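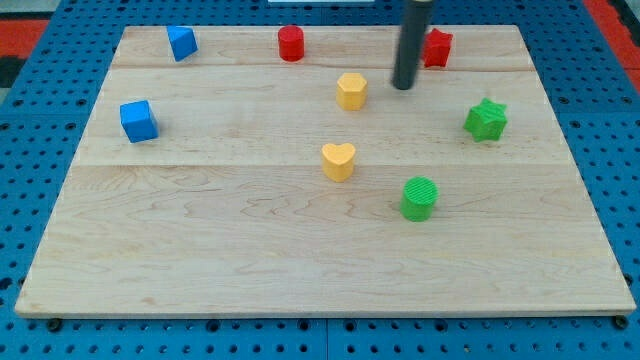 3 min read

March 29, 2020

I slept until nine and felt guilty, although there is nowhere to go. The street is so quiet that I can hear the traffic light clicking for the blind people, and it clicks for no one.

In the morning I telephoned my mother in Povport. She does not like the video, she says it makes her look like her own aunt, so we use only the voice. She is keeping well. She asked me three times if I have enough rice. I told her I have rice, beans, two kinds of flour and a whole pumpkin, and she said that pumpkin is not food for a person living alone. Then she told me the news of the neighbours, and I wrote some of it on the back of an envelope because I want to remember how her days sound now. The baker passes the bread over the wall with a shovel. The priest reads the mass by loudspeaker.

My lessons at the college are stopped until the end of April at least. I was just beginning to understand the conditional. Our teacher sent us homework by email, to write 600 words with the title "My favourite colour". At first I found it childish. Then I sat at the kitchen table and could not choose. When I was small I had wooden blocks, and I only wanted to play with the blue ones. My brother could take all the red and the yellow, he built his towers with them and I did not mind. Today I think I would say green, but maybe only because I have not walked under trees for so many days. I wrote 196 words and stopped for tea.

After lunch Margarida Marinho rang from Sorkbridge. She is still going to work at the pharmacy and her hands are sore from the washing. She wanted to laugh, so we talked about the summer when we rented the little house beside the Ene and the roof leaked on her bed and not on mine. She still believes I knew about it when I chose my side. I did not know. We spoke for 50 minutes and my ear became hot from the telephone.

I wanted to bake bread in the afternoon, but the yeast is finished in all the shops. I made a flat one in the pan, with yogurt, and burned one side. With butter it was good. I ate it standing at the window while the man from the opposite building watered his balcony. We lifted our hands to each other. I have lived here two years and it was the first time.

In the evening I tried again with the homework. I crossed out the part about trees and put it back. I must look in the dictionary for the colour of the sea at Povport in winter, which is not grey and not green, and in my language we have one word for it.

Tomorrow: write to the landlord, wash the curtains, call Mother before eleven.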